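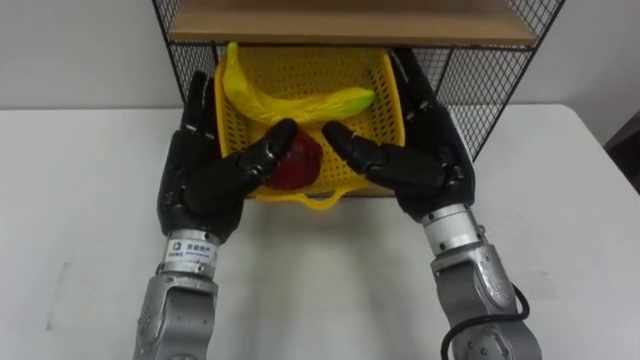 Rutia Shelf Prices, fruit subset

README

Prices for apples, bananas, pears and lemons as posted in grocery stores in Rutia. One CSV file, prices.csv, with 1,245 rows and 9 columns. Read the section on weights before you plot anything.

The set was put together to check a claim printed on flyers from two chains, Zomari and Arkton, that loose fruit costs less per pound than bagged fruit. We doubted it. We still doubt it, but this file can't settle the matter and we wish people would stop citing it as if it did.
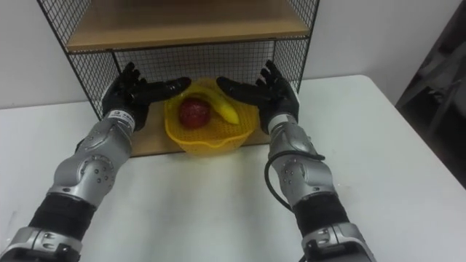
Consumer Statistics Group, Data Desk

Columns

row_id: unique, no meaning beyond that
store: short code, see stores.txt
chain: Zomari, Arkton, Bach or none
item: apple, banana, pear, lemon
form: loose or bagged
price: as posted, in dollars
unit: each, lb or bag
weight_lb: blank in many rows
note: free text, not cleaned

Where the prices come from

People walked into stores and copied down the sign on the shelf. Nobody checked the sign against the register. If a store posts one price and charges another, you will find the posted one here. A few notes say "sign missing, asked clerk." We left those rows in, and you may want to drop them.

Most visits were made in June, before 10 in the morning. Afternoon markdowns are missing as a result, and a store that cuts the price of its ripe bananas at the end of the day will look more expensive than it is to the people who shop there after work.

We removed 134 duplicate rows before release. A duplicate meant same store, same item, same form, same price, same day. Two different signs for two kinds of apple at one price would also have been caught by that rule - we have no way to tell how often it happened.

Weights

Only 671 rows have a value in weight_lb. The rest are sold each, or in bags with no weight on the sign. An earlier version filled the gaps with a "typical" weight per fruit. Damián Jara tested that on the rows where the weight was known, and the per-pound results moved enough to flip the answer for pears. The filled values are gone. Please don't put them back and then report a price per pound to the cent. 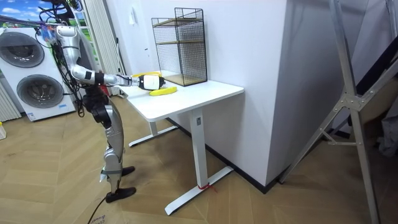 A banana: easy to price each, harder to price by the pound.

Known problems

Bach stores are thin in this file. Treat any ranking of the three chains with suspicion, including the one that was on our own page until we took it down.

"Bagged" covers mesh bags, sealed plastic and anything else with a closure. One collector also used it for trays - see the notes for store code R7.

Organic fruit is marked only in the note column, and only when the collector thought of it.

Changes

v3: filled weights removed, duplicates removed
v2: lemons added, store codes fixed
v1: first release, do not use

Corrections go to the data desk, with the row_id. We read them on Wednesday.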